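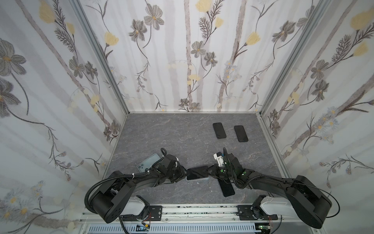
I've become a great believer in leaving a working cell alone on a Thursday afternoon, and I say so as someone who spent years fiddling. At Flanlow we look after a two-arm cell that handles phones, and most of its troubles, bless it, come down to cables and fingers.

Scuffed gripper fingers worry visitors far more than they worry me. A scratch along the edge is honest wear, and I'd sooner keep a tired pair that closes square than fit a shiny pair in a hurry.

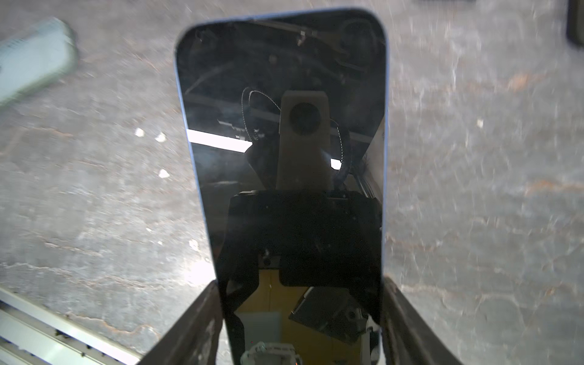
How often should the fingers be changed?

We look at them every 700 cycles and change them when they stop closing evenly, whatever the calendar says.

The hoses deserve more fuss than they get. Give them a generous loop, tie them kindly, and run both arms slowly through their full reach before you walk off for your tea. 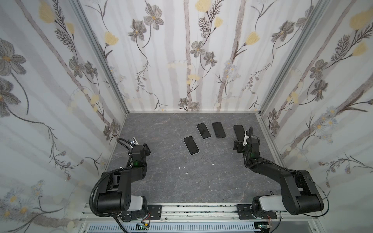

Both arms over the work surface, with four phones laid out.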